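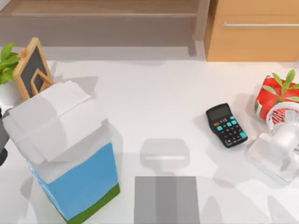 Posted by taumeter, Jun 13, 2019

Damix open day, simulation room - notes

I spent most of the open day at the Skelatau stand, where Valeriano Olmedo ran the tabletop demo. The render above is from the simulator, robot view, with the carton on the left and the calculator and fan on the right. The task was to pick the calculator and set it down in the open area in the middle. Physics ran at 728 steps per second on one workstation. Olmedo put the success rate at 80 percent over 399 trials with randomized layouts. Real hardware was not shown.

Two things I wrote down. The policy gets color only, no depth. Layouts are sampled again after each trial, including object rotation, which explains the carton sitting on the diagonal.

---

gantry_left wrote:

80 percent of what? Lifted, or placed inside tolerance? At the March session they counted a lift as a success and the number looked better than it was.

---

taumeter wrote:

Placed and released, with 15 mm tolerance. I asked.

---

Winari_user wrote:

I was in the same room and I'm not convinced the layouts are hard. Look at the spacing. The calculator has clear surface on its left side and the gripper can come in from there without going near the carton. The fan base is close to the keypad end, but that only matters if you grasp across that end. I would want to see it wedged between the fan and the red package.

---

taumeter wrote:

Fair for that layout. I saw tighter ones later in the afternoon, and two of those failed on approach. I didn't save renders of them.

---

fourbar wrote:

Disagree with Winari_user. Clearance is the easy part. A black object with soft shadows next to it on a near-white surface is a decent test for a color-only policy, and the shadow runs right along the side you want to come in from. The white fan on a white surface is worse. I'd expect errors in the edge estimate on the base before any trouble with the calculator.

---

gantry_left wrote:

Then they should report results per object. One number over 399 trials hides that. Evangelista publishes a table by object and by lighting setup, and it is a lot more useful.

---

Winari_user wrote:

Agreed on the table. Still disagree on the shadows - they're soft, and the calculator outline reads fine against the surface. Did anyone ask about contact parameters for the carton? Folded flaps on top are usually modeled as a rigid box, and then any push result is suspect.

---

taumeter wrote:

Rigid, single body. Olmedo said so when someone asked about pushing. The flaps are geometry only and don't move. He has the per-object results and said to write to the Damix address for them. I sent a request this morning and will post the table if I get it.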